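在家量血压,怎么量才量得准:我自己用的一套步骤

去年11月体检,我的血压在诊室里量出来高得吓人,回家自己一量又好好的,第二天再量又高了。那阵子我一天恨不得量十几回,越量越慌,本子上的数字乱得像彩票号码。后来在Mfaume诊所复诊,医生翻了翻我的本子,说这些数没法用,让我回去按规矩量一个星期再来。这篇就是讲那个“规矩”的,我把它写细一点,给跟我一样刚开始在家量血压的朋友参考。

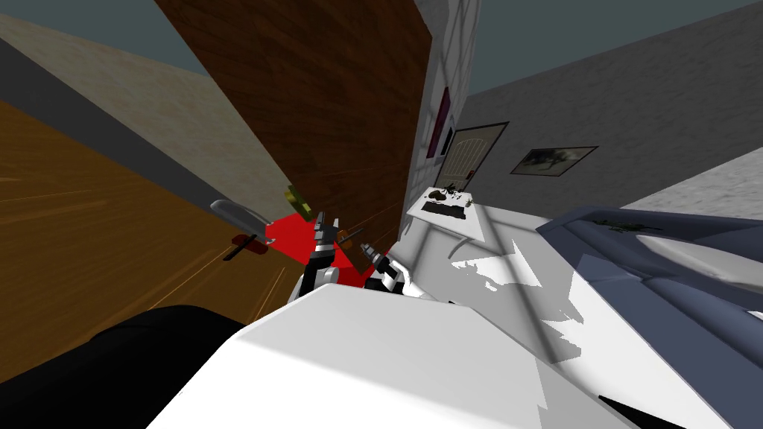
Grovach,2024年5月3日,星期五

先说清楚,我不是医生,只是个量了半年血压的普通人。文章初稿请Sibusiso Buthelezi看过,他在Mfaume诊所做护士,改掉了我好几处想当然的地方(谢谢!)。吃不吃药、吃多少,请听自己医生的,别照着网上的文章来,包括我这篇。

一、先把血压计选对

选上臂式的电子血压计。手腕式的我也买过,小巧是真小巧,可是手腕放高一点放低一点,数字就跟着跑,我一个新手根本把握不住。

我在Tromavska街的药房里看了两台,一台690,一台1125。贵的那台能连手机,能存两个人的数据,屏幕也大。我纠结了一个下午,最后买了690的,反正我习惯用本子记。挑的时候看一下型号有没有通过临床验证,这个比蓝牙、语音播报什么的要紧多了。不会查的话就问药剂师,或者把型号抄下来去问医生。

袖带的尺寸千万别忽略!我胳膊粗,机器自带的袖带绑上去勉强粘住,量出来的数一直偏高。拿软尺在上臂中间绕一圈,量出臂围,再去对袖带上印的范围。不合适就另配一条,要配同一品牌同一型号能用的。胳膊特别细的人反过来,袖带太大,数字容易偏低。

买回来以后,建议下次看病时把机器背去,跟诊所的比一比。以后每年也比一次,我是跟体检凑在一起的。

二、量之前的半个小时

这半个小时里不抽烟,不喝咖啡和浓茶,不运动,也不要刚吃完一大顿饭就量。洗热水澡也先放一放。

去一趟厕所。别笑,憋着尿量血压真的会高,我自己试过,差得还不少。

然后坐下来,安安静静坐5分钟。注意是真的安静,手机放到够不着的地方,电视关掉,也别跟人聊天。刚开始我觉得这5分钟长得要命,现在倒挺喜欢的,一天里难得有这么一会儿什么都不用干。家里有孩子的,跟孩子商量好,把门带上。

三、坐姿

找一把有靠背的椅子,后背靠实。沙发太软,人一陷进去姿势就歪了,我后来改用餐椅。

两只脚平放在地上,不要跷二郎腿。我有跷腿的老毛病,医生当时就是一眼看见我的腿,说你先放下来。个子矮、脚够不着地的,脚底下垫个东西。

胳膊放在桌上,手心朝上,手放松,不要握拳。袖带的位置要跟心脏差不多一样高,也就是胸口中间那个高度。桌子矮的话,胳膊下面垫一块叠好的毛巾或者一本书。千万别自己悬空举着,举着就是在使劲。 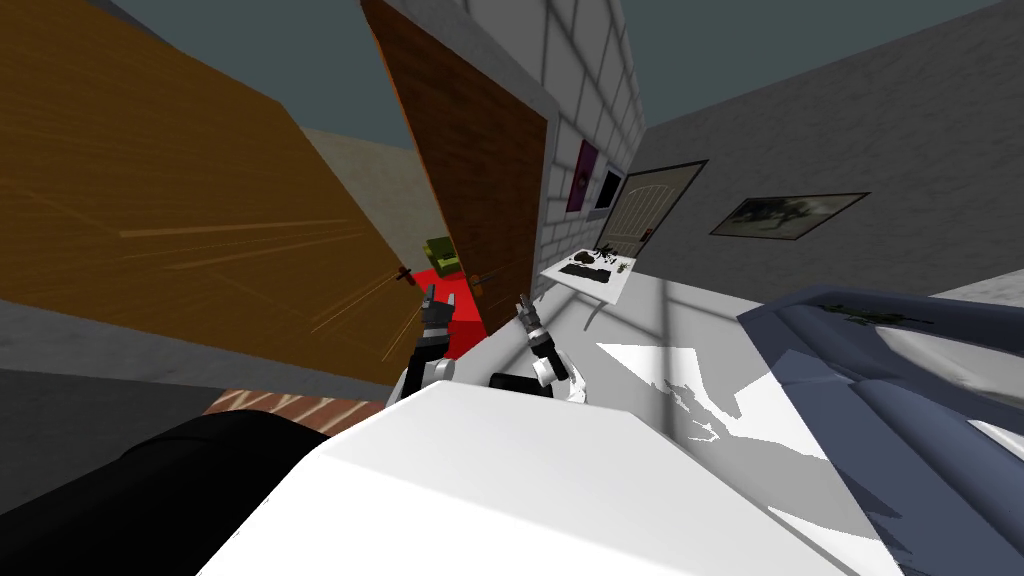 橙色木门,右边是一扇深棕色的木门

四、绑袖带

袖带要直接绑在皮肤上。冬天我偷过懒,隔着毛衣绑,被Sibusiso数落了一顿。也不要把袖子使劲往上撸,厚袖子堆在胳膊根那里会勒住,干脆脱掉一只袖子最省事。

袖带的下缘离肘窝大概两指宽。管子或者袖带上的标记对着肘窝内侧、动脉走的那条线,各家机器画的标记不太一样,看一眼说明书。

松紧以能塞进一两根手指为准。太松了机器会反复加压,胳膊被挤得生疼,数也不准。

量哪只胳膊呢?头一次两边都量一下,以后固定用高的那一边。如果两边差很多,并且每次都差很多,记下来告诉医生。乳腺手术做过淋巴清扫的、胳膊上有透析瘘管的,先问医生能用哪只,不要自己决定。

五、开始量

按下开始键以后就别动、别说话了。我太太老爱在这个时候问我晚饭吃什么,现在她看见我绑着袖带就自动闭嘴,等我量完再问。

第一次量完,歇一分钟,再量第二次。两个数都记。要是两次差得挺多,就再歇一分钟量第三次。不要因为第一个数不好看就当它没发生过,也不要一直量到满意为止,这毛病我有过,所以特别懂那种心情。

早晚各一轮,每轮量2次。早上是起床以后、上完厕所、吃降压药和早饭之前;晚上是睡觉之前。时间尽量固定,我早上定了个闹钟,晚上就放在刷牙前面。

要去复诊的话,提前连续量一个星期。第一天的数医生一般不算进平均值,刚开始量的时候人容易紧张。平时血压稳定,就不用天天量了,多久量一回问医生。

六、怎么记

我的本子每行就这么几栏:日期,早或晚,高压,低压,心率,备注。备注栏挺有用的,比如“没睡好”“感冒吃了药”“跟物业吵架”,过几个星期回头看,好多怪数字一下就有解释了。

数字照屏幕上的抄,不要四舍五入。我以前喜欢把128写成130,把82写成80,图个整齐,医生说不要这样。

我的朋友Toàn Đồng不爱用本子,他用的是一个叫Skokelus的记录小程序,自己会算平均值、画曲线,看病时直接把手机递过去。我试用了几天,画的图确实漂亮,就是它老给我弹提醒,一弹我就紧张,又退回本子了。哪个顺手用哪个吧。

七、看到数字以后

在家量的血压,平均下来到了135/85或者更高,就该找医生聊聊了。这个标准比诊室里常用的140/90要低一点,我一开始不知道,还自我安慰了好一阵。不过有些地方用的标准不一样,有糖尿病、肾病的人,医生给的目标也可能不同,以你的医生说的为准。孕期的朋友请直接跟产检的医生确认,别拿我这个数去套。

单独一次偏高,先别慌。想想刚才是不是漏了哪一步,坐好了再量一次。血压一天里本来就上上下下的。

有一种情况不能等:量出来到了180/120以上,同时有胸痛、喘不上气、说话含糊、半边手脚没力气或发麻、看东西模糊、剧烈头痛这些症状,立刻打急救电话,不要自己再加一片药在家观察。数字这么高但没有不舒服,安静坐几分钟重新量,还是高的话当天就联系医生。

反过来,血压偏低又头晕、站起来眼前发黑,也要说,尤其是刚换过药的时候。

八、几个常有人问我的

心律不齐能用电子血压计吗?有房颤的人读数可能忽高忽低,有的机器还会一直报错。这个要问医生,可能需要多量几次取平均,或者换一种量法。

机器显示错误怎么办?我碰到的多半是袖带没绑好,或者量的时候动了。再就是电池快没电了,换一组新的试试。

家里人可以共用一台吗?可以,但是胳膊粗细差得多就要各用各的袖带,记录也要分开。我跟我爸有段时间混着记,结果谁也说不清哪行是谁的,只好撕掉重来。

袖带脏了怎么洗?先看说明书,我那条是用微湿的布擦,晾干再收。管子别折着塞进盒子,我第一条管子就是这么折坏的,漏气漏了好久我才发现。

有问题可以在下面留言,我周末一般会看。下一篇打算写写出门旅行的时候怎么带血压计和药,等我从Tromavska街那家药房问清楚分装药盒的事再动笔。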